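Review: Urio Two-Drawer Desktop Cabinet (smoke)
Posted 3/3/24 in Storage and Workrooms

I do small repairs to clocks and music boxes from a back bedroom, and the thing that costs me the most time is looking for parts. Screws, taper pins, washers, bits of spring. For years they lived in tobacco tins and jam jars on a shelf above the bench. The tins rust and you can't see into them. The jars roll. In January I decided to clear the lot out and buy something with drawers, and I spent more of that month than I meant to reading about plastic boxes.

I tried three kinds before settling. Two went back or went to other people, and I'll deal with those first as you may be choosing between the same ones.

The Bradon wall rack

This is the one you see in garages, a steel back plate with open bins hung on it. It's strong and it is cheap for what you get. If you keep wood screws by the handful it would suit you well. For clock parts it was no good. The bins are open at the top, so they fill with dust, and the smallest size is still too deep to pick a pin out of with tweezers. The hooks also let the bins rock a little. I knocked one off with my elbow on the second evening and was on my knees with a magnet until bedtime. Brass doesn't come up on a magnet.

My neighbour Helmut Petersen has it now. He keeps plumbing fittings in it and is pleased.

The Gratwood chest

A proper piece of furniture, this. Beech, eight shallow drawers, brass pulls. Waltraud Fröhlich, who taught me most of what I know about musical movements, has had hers since she set up in Vunelitz and swears by it. I borrowed the small version for a fortnight and could easily have kept it.

Two things put me off. The first is the weight, as my bench is a light one on folding legs and I move it to the window in winter. The second is that the drawers are single trays with no partitions. Waltraud makes her own dividers from card and glues them in, and she has the patience for that. I started on one drawer and gave up halfway along. In damp weather the bottom drawer also stuck, though she tells me candle wax on the runners cures it.

If you have a fixed bench and the money, look at it. I have neither at present.

The Urio cabinet

So I ended up with plastic, which I had been trying to avoid. The Urio comes in clear, white and smoke. I ordered smoke because clear shows every scratch and white goes yellow on a windowsill. The tint is a brownish grey, darker than it looked on the seller's page, but you can still tell whether there is something in a drawer before you open it. You can't always tell what. I have put paper labels on the fronts.

It arrived in a plain carton with one sheet of tissue round it. Nothing was cracked. There was a strong smell of new plastic for two or three days, which went after I left the drawers out by an open window. I washed them in warm water with a drop of washing-up liquid and dried them with an old tea towel. Don't use anything with spirit in it, as I clouded a corner of an earlier box that way.

The drawers slide plastic on plastic, with no proper runners. Empty, they move very easily. Loaded, they drag a bit but don't jam. The thing to watch is that if you pull from one side only, a drawer will come out crooked, and you have to ease it back before it will go home. I have got used to putting a finger in the middle. There is a small stop at the back to prevent you pulling a drawer right out by accident. It works if you are gentle and doesn't if you aren't.

The handles are my main complaint. They are moulded as part of the drawer front, just a low ridge, and they give you very little to hold. With dry hands they are fine. With oil on your fingers, and mine usually have some, you slide straight off. I stuck a strip of cloth tape along each one and that has helped. It doesn't look smart.

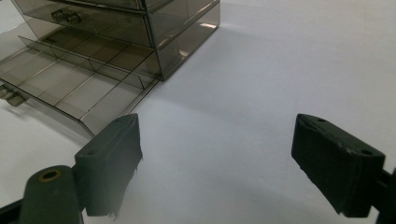

The smoke version with the lower drawer out. You can just make out the partitions through the side.

The partitions are the reason I kept it. They are low enough to reach over with tweezers and high enough that pins stay where they are put, even when I shut a drawer too hard. I tested this with 600 mixed taper pins, sorted by size, and carried the whole cabinet down the stairs and back up. A few had hopped over. I had expected a good deal worse.

It is light, and that cuts both ways. I can lift it with one hand when I move the bench. But on a smooth top it shifts when you open a stiff drawer, so you need the other hand on top to steady it. Four felt pads made it worse. Four rubber ones, the sort sold for chopping boards, cured it completely.

Stacking

You can stand one on top of another, and there is a shallow lip on the lid meant for this. I have 2 stacked and they are steady enough. I would not go to three without fixing them to the wall. The lip only stops things sliding sideways and does nothing if you lean on them.

Capacity

The seller claims it will hold 3,000 small screws and doesn't say what size. I have no way of checking that and no wish to. By my own parts book I have 3,980 items on hand, most of them tiny, and they all fit in the two cabinets with one compartment spare. Springs and anything longer than a finger still live in a tin.

What I'd change

Better handles, first of all. A slot on the front for a label card would be useful, as my paper ones are already lifting at the corners. I would also like to be able to buy a single replacement drawer. I asked the seller and was told they only supply the complete cabinet — so if you crack one, you are buying the lot again.

Who it suits

Anyone sorting small, light things indoors: beads, buttons, watch parts, fuses, fishing hooks. I wouldn't put it in an unheated shed, as this sort of plastic goes brittle with frost, and I wouldn't fill it with anything heavy. For nails, get the Bradon.

Four out of five. I would have given it another half for a decent handle. If anyone has had theirs for more than a year, please leave a note underneath about how the drawer stops have lasted, as that is the part I expect to go first.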